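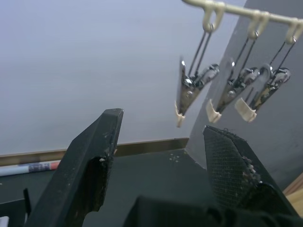 From: Consuelo Ortuño
To: cleldale-cells list
Subject: Re: [cleldale-cells] Grip pads lose hold on knitted pieces

Dear Aurelio, dear all,

Thank you for the detailed message. I answer between your paragraphs and after that I write the procedure we use in Clisville, as I promised some people in October.

Aurelio Arroyo wrote:
> We have the same two-finger gripper as the Clisville cell, with the
> black fingers and the mesh pads from Krasniqi. For some weeks the
> knitted pieces slide out when the arm lifts them. Clips are no
> problem, pens are no problem. I raised the closing force two times
> and it helped for one afternoon each time. Is it the pad or is it
> the force?

I think it is the pad. We made the same mistake with the force. When the mesh is full of fluff, it behaves like a smooth surface, and more force only pushes the fluff deeper into it. A rigid object forgives this, a soft one does not. Please put the force back to the value you had before, otherwise you will not know later which change did what.

> When I look at the pads with the wrist camera I see that one is
> fraying at the top, little fibers standing up. The mesh in the
> middle looks good to me. Do I have to change it, or can I cut the
> fibers?

We have exactly this on the right finger of our cell: the fibers stand up along the top edge, and there are small grey-white crumbs along the inner edge. The left finger has crumbs too, on the rim of the notch. I cut the fibers and I do not change the pad for this alone. What I look for is whether the mesh lifts from the finger. If you can get a fingernail under the edge, change it the same day, because a lifted edge catches in knitted fabric and then pulls the piece along when the gripper opens. This looks like a software fault in the log and I lost a morning with it.

> Also the tips of my fingers are scratched. They touch the table
> sometimes. Is this dangerous for the pads?

For the pads no, for the calibration maybe. Pale scuffs on the tip are normal if you pick flat things from a hard table. Feel the tip for a burr. If there is one, remove it with 400 grit paper, a few light strokes, always away from the pad. Do not make the tip thinner. If the scuffs are only on one side, your gripper is probably not straight over the table and you must look at the mounting before anything else.

> Last question, how often do you do all this? Our manual says only
> "regularly".

We look at the pads every 300 picks and we clean when we see something, which in practice is nearly every time with knitwear. The last pair was changed after 435 picks on knitted pieces. I would not use this number as a rule for you. With another fabric it can be very different.

Now the procedure. It is written for one person, with the arm powered but the program stopped. I have tried to keep the order in which I do it.

PAD CLEANING AND CHECK, CLISVILLE CELL

1. Stop the program and move the arm to the low position over the table, fingers pointing down. Reduce the speed for manual mode. Do not trust that the last person left it reduced.

2. Keep the arm away from the corner with the hanging bar. Our spring clips hang there close together and at different depths, and a finger that goes between them can hook a wire. If you must work near that corner, take the clips off the bar first and hang them back at the end.

3. Open the gripper completely and look at both fingers through the wrist camera. I do this before I touch anything, and I save one picture. Look at the inner faces, the edges of the pads and the tips. On our right finger there is a thin light line along the edge of the pad where it meets the black shell. Learn how this line looks on your own fingers, then you will notice if it becomes wider.

Move whatever lies directly between the fingers to the side. It is not necessary to clear the whole table. The bare wood gives a good background for judging the pads, much better than the dark tabletop, where black fingers are difficult to see. 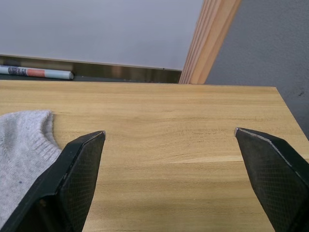
4. Press the stop button and leave it pressed. From this point your hands are between the fingers.

5. Brush the pads dry. Use a soft toothbrush and brush along one diagonal of the mesh, then along the other. The pad has a diamond pattern, and if you brush straight up and down, half of the fluff stays inside. Begin at the base and go toward the tip, so the dirt falls away from the gripper body. Do not blow with compressed air – we did it at the beginning and the fibers went into the joint behind the fingers.

6. Pick the larger crumbs out of the notch with wooden tweezers or a toothpick. Metal tweezers damage the edge of the mesh very quickly.

7. Cut the loose fibers with small scissors, flat along the pad. Never pull them. One fiber can be connected to a whole row, and then you change the pad after all.

8. Wipe with a cloth that is a little wet with alcohol and wait five minutes. I know that everybody wants to skip the waiting. But the glue under the pad becomes softer with the alcohol, and if you close the gripper too early the pad moves a bit to the side.

9. Check the edges with the fingernail, all the way around, also at the bottom where the camera does not see well.

10. Wipe the table under the gripper and also the corner where the panel meets the tabletop. In our cell small light specks collect there. I do not know from where exactly they come, but if they stay there they will be on the pads again after some time.

11. Release the stop button, close and open the gripper slowly a few times without an object, and listen. Then close it on a knitted piece, lift it a hand's width and hold. If it slides, clean one more time before you change something in the settings.

12. Write the pick count and your name in the cell notebook. Write also if you did not change anything.

If the pad must be changed, order the pads as a pair. We once put one new pad against one old and the fabric always turned a little toward the old side when it was lifted. After the change you have to do the closing offset again, the new mesh is thicker than the used one.

One thing I am still not sure about. The pads on our two fingers do not wear in the same way, the fraying is worse on the right. Maybe it is because our approach to the clips is always from one side, or maybe the finger leans a little. I would be glad if somebody from the Cleldale cells could compare. Look at the top edge only, there it is easiest to see.

Aurelio, can you please tell me which closing force you had originally, and if you clean with alcohol or with water? And if the spare pads from Krasniqi have arrived at your side, please check the corners before you glue them. In our last package two had a corner that was not cut through completely, and we had to finish it with a knife.

Best regards from Clisville,
Consuelo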